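August 2024
Posted by flakska_fan in Small Kitchens

Is a countertop toaster oven really cheaper to run than the big oven? My sister in Skonbridge swears by hers. The Falcombe housing newsletter said in June you'd save $46 a year, and I don't buy it. No working shown, of course.
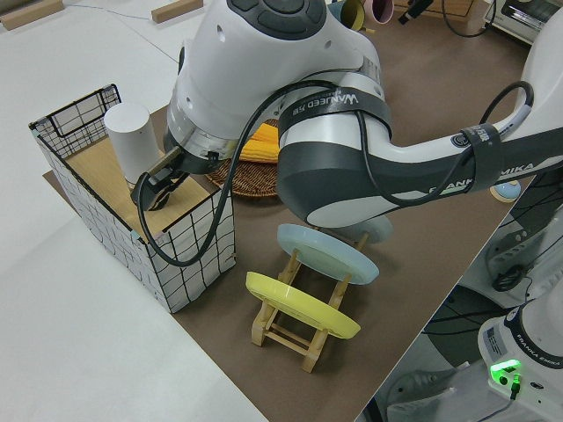
Also, whose year? I bake maybe two times a week, and half of that is reheating pizza.

duffer_du: Depends what you cook. A small box heats up faster, that part is just physics. The dollar figure I'd ignore.

flakska_fan: Faster, fine. But then I'm doing a tray of potatoes in 2 batches. Where did the savings go?

oldrange: Disagree with both of you. My bill dropped after I switched. Wouldn't go back.

duffer_du: Did you change anything else? Bills move around with the weather.

oldrange: New fridge, but still.

duffer_du: Well, there you go.
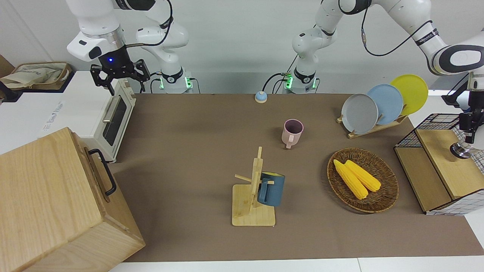 White toaster oven on a white surface, and a long brown mat with other kitchen things.

pansandlids: They take up a lot of counter too. And I'd never pay $200 for one until somebody puts a meter on it and posts the numbers.

flakska_fan: I can borrow a meter. Will post when I've done the potatoes both ways.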